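5. Setting up the block board task

I wrote this section for the Cledodmont packing floor, for whoever is on the bench that morning. You don't need a robotics background. I packed inserts by hand for years before the Fluvix cell arrived, and I got through my first set-up with a mug of tea and Lachlan Hollis reading the steps out to me (too fast, but kindly).

The block board is what we use to prove the cell before it's allowed near real inserts. If it can put a hexagon into a hexagonal hole, it can have a go at our trays.

Before you start

You'll want the red board, the brown hexagonal block and the tablet. Sign in on the tablet as Operator. Supervisor mode lets you change the grip force and you don't want to do that by accident.

CAUTION: Keep your hands out of the cell whenever the amber lamp is lit. Amber means it can move, even if it's sitting there doing nothing.

Steps

1. Put the board on the floor of the cell with the holes facing up. It doesn't have to be dead square – the cell looks for the holes itself.

2. Press Home and wait for the chime.

3. Offer the block up between the open fingers, long side vertical, and press Close. Let go once the pads have hold of it, take your hand out and shut the door.

4. Choose Hexagon from the shape list. (If you choose Star it will try, bless it.)

5. Set the speed to 300. Lachlan runs it at 700 but he's been doing this longer than the rest of us.

6. Press Approach. The block should stop just short of the board, near the hexagonal hole but not in it. Have a look on the tablet before you go any further.

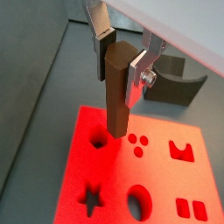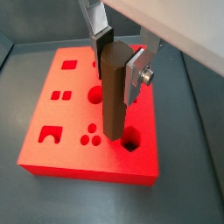

Wrist camera views at the Approach stage, block still above the board.

7. If the block looks upright, press Insert. If it's leaning, press Back and do step 3 again.

8. Write the result on the sheet, good or bad. Please do put the bad ones down! Sherif Bennani goes through them every week and that's how the settings get better.

NOTE: The block doesn't have to be right over the hole at step 6. The cell does its last bit of lining up after you press Insert. I spent my whole first morning pressing Back for no reason.

What's different about the job

People ask me this at the kettle, so I'll put it in writing. A tray shift used to be about 174 trays a head and sore thumbs by dinner. Now one of us minds the cell and the others are on checking and rework, and we swap every two hours. I like the checking. Some people miss the rhythm of the old bench and have said so, and the hand bench is staying open until June while we see how the rota settles. If minding the cell makes you jumpy, tell Sherif and he'll pair you up for a few shifts.

Last changed 4/25/25 – new wording in step 7.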